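Pevell 75 Melamine Table Top: Review
Posted Thursday, May 14, 2020 by Ojārs Kazlauskienė

The Pevell 75 is a white table top sold without legs. The 75 is the depth in centimeters. I bought two in January, one for a desk and one for a workbench, and fitted both to steel trestles from Purnano. The tops were purchased at full price.

Construction

The core is particleboard with melamine on both faces and on all four edges. Many tops in this price range leave the underside as a thin backing sheet, and those tend to cup when one face takes up moisture faster than the other. With a steel straightedge laid corner to corner, neither of mine showed a visible gap on delivery, and neither does now. Edge banding is applied cleanly except at one rear corner, where the glue line stood proud and had to be trimmed with a chisel.

No pilot holes are provided. The instructions give a maximum screw depth but do not say whether this includes the thickness of the leg plate. It does not. Mark the drill bit with tape and test in a corner that will be hidden.

Surface

The finish is a fine matte with very little texture. Glare from an overhead lamp is low enough for reading and drafting. Pencil comes off with a damp cloth and ballpoint needs alcohol. Black rubber feet left under a printer for several weeks produced a faint gray ring that I have not been able to remove, so felt pads are advisable. White tops show dust less than dark ones but show every crumb of eraser.

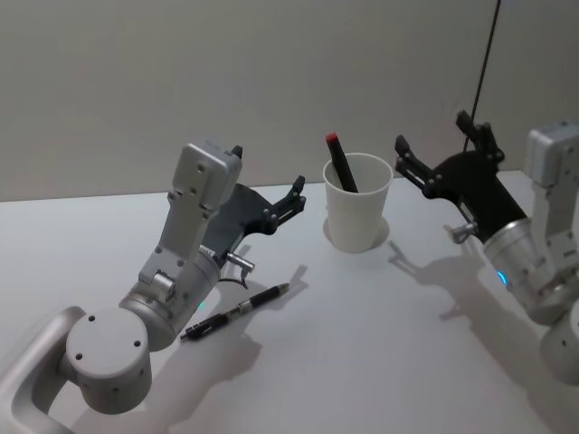

White tabletop against a pale gray wall.
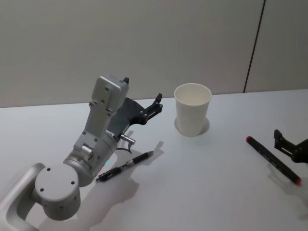 Stiffness

On trestles set 100 cm apart, the top carries a monitor, a printer and a small drill press with no sag that I can detect. I then moved the trestles out to the ends and a slight dip appeared at the center within a few days. It went away after I added a length of steel angle underneath. The Edel top I used before this one was thicker and did not need the brace – it was also roughly twice the weight and a nuisance to carry upstairs.

Clamps can be used along the front edge if the jaws are padded. Bare jaws left a crescent in the melamine at moderate pressure.

Cutting

I shortened the bench top with a circular saw and a fine-tooth blade, cutting from the underside with tape over the line. Chipping was minor. The cut edge must be sealed, and Eglītis iron-on banding in plain white is a close match, a shade cooler than the factory edge.

Verdict

Recommended for a desk. For a workbench, budget for the steel angle and a sacrificial board wherever tools are used. The printed instructions need a clearer screw depth figure.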